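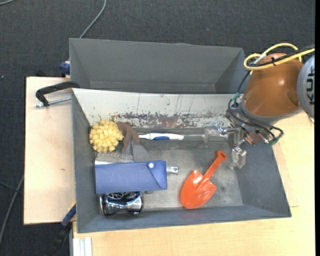 June 16, 2023

Bin sort, Ellery bench. Started late, Gorkine order still not in so working with what we have.

Front bin: soft stuff goes left for now. Yellow tufted ball, brown fabric, gray fabric. Leave them bunched, don't fold. The rear one stays clear for sorted pieces, please dont park tape or mugs in it.

Back wall of the front bin is in bad shape. Off-white, vertical scratches, and a chipped band low down, brown and gray, worst near the center. Ran a thumbnail along it, bits come off. Was going to sand it and gave up on that idea, too much dust next to the fabrics. Tape over the band until we have a new panel. Asked Prelthorpe for 2, they want 10 working days. Floor of the same bin is scuffed and smudged but flat, can live with it.

Weights – kitchen scale drifts again, 6 g off on the 200 g check. Anything weighed since April needs a redo before it goes in the Guvgate sheet. Swapped the batteries, no change. Will try the old scale from the cupboard if I can find its lid.

Gray fabric sheds. Lint roller before and after, and write down which piece it was, last week's notes just say "cloth" which is no use to anyone.

Cables on the carpet by the bench: clip them to the edge, I caught a foot on one this morning. Clips are in the drawer with the labels, second down.

To do
– tape for back wall
– lables for both bins, big letters
– chase Gorkine re the order
– wipe boards, dry cloth only, no spray on bare wood

Stopping here, rest tomorow.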